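Progress report to the Plundach Fund: shared lunches, second quarter

Take-up looks good on paper. We served 1,679 lunches across the two sites, against 562 in the first quarter. I would be careful with that figure. The Doranel site only opened its doors properly this spring, so most of the rise is simply a second kitchen running, and Mimoza Golob's sign-in sheets can't tell us who came back and who came once for the soup.
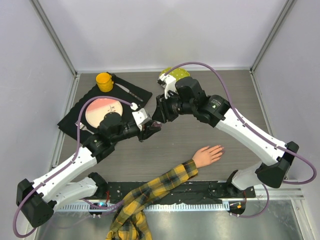 Mug, knife and black cloth placemat on a grey wood-grain tabletop.

The claim in our bid that eating together cuts loneliness is still unproven. Ludger Vogler's survey got almost no replies at Grukutden, and the ones we have are from people who like us already. Pallavi Agarwal wants to run it again in September - I have agreed, but with 4 questions instead of two pages.

Food costs are over budget. Carys Ellis is asking for new quotes on bread and milk. I don't expect much from them.

Kuldeep Dwivedi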